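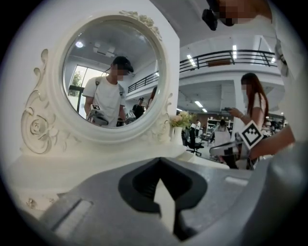

15/11/2002. Vanity mirror, white finish, going back to the start on the cleaning because the last method left a film. The client wants it on the dressing table by the window side and wants the carving "white like the top," so we are matching to the tabletop, not to a chip. Round frame, scrolls and leaves and rosettes most of the way, and the small floral crest at the top of the frame. The rose and scroll on the left side is the hard part, as it curls out from the frame and has undercuts a brush won't reach straight on. Window and ceiling lights both come back in the glass, so judging the white by looking across the mirror is no good. Look at the carving from the side with the ceiling lights off.

Dry dusting first. Soft half-inch brush, worked from the crest down, vacuum hose held in the other hand with gauze over the end. Did the left rose twice. A fair amount of gray came out of the deep parts of the petals on the second pass, so once is not enough there. Changed the gauze after each pass.

Wet test on the back of the frame, low down where it faces the wall. Tried three things:

Plain distilled water on a swab – lifts some dirt, no color on the swab, slow.
Ratanaporn soap, weak, one capful to the jar – lifts more, swab comes up gray then clean, no white on it. Rinsed twice. No film after it dried.
Hukevis cleaner as supplied – lifts everything but the swab had white on it by the fourth roll. Not using it on this piece. Label put on the bottle so it doesn't get picked up by mistake.

Going with the soap, rinsed twice, blotted. Do not let water sit in the scrolls. Fongchan Bunnag has the fine swabs, ask before opening a new box.

Worked in sections. Crest and upper leaves done before lunch, left side after. The rose took longer than the whole crest. Rolling the swab outward from the center of the flower works better than following the petals, which only pushes the dirt down into the join. Right side and bottom not started.

Glass: nothing on it until the frame is finished. When we do get to it, spray on the cloth and never on the mirror, and keep the cloth a finger's width in from the frame. The April job had cleaner run down behind the rim and we were a week drying it out.

Loose sparkly decorative pieces on the tabletop stay with the client. If they have to be shifted, put them all in the lined tray together and back in the same corner. They are small enough to go up the vacuum hose, so the tray goes out before the hose comes on.

Fill and touch-up. Two small losses, one on a leaf tip and one on the back edge of a scroll. Leaf tip to be filled, scroll edge to be toned only. Drotirham filler is too coarse for the leaf, tried a bit on scrap and it crumbled when cut. Sieved some and mixed it again with less water, better, holds an edge. Let it go overnight before carving back. Sand with 2,000 paper on a stick, dry, very light.

White mix, from the Grurell base. First batch too blue against the tabletop. Second with a touch of raw umber, closer. Third with a bit less umber and one drop of yellow ochre, good by daylight, slightly warm under the lamps. Keeping the third. Jar is on the second shelf with the lid taped. Don't thin it in the jar.

Humidity in the room was 70 when I opened up, which is too high for filling. Ran the dehumidifier until the afternoon and it came down enough to mix. If it is up again tomorrow, do the right side cleaning and leave the filler alone.

Costs so far for the sheet: materials and delivery 1,735, against the 2,000 quoted. That includes the new brushes, and half of those should really go on the general account. I'll split it when the invoice comes.

To do:
Right side and bottom, dust twice, soap, two rinses
Carve back leaf tip
Tone scroll edge, two thin coats, don't chase it
Check the back fixing – one screw feels short
Glass last
Order swabs, we have 13 of the fine ones left

Check third mix again in the morning against the tabletop, near the window and then with the lamps on. If it still looks warm under the lamps, leave the ochre out and make a small fourth batch.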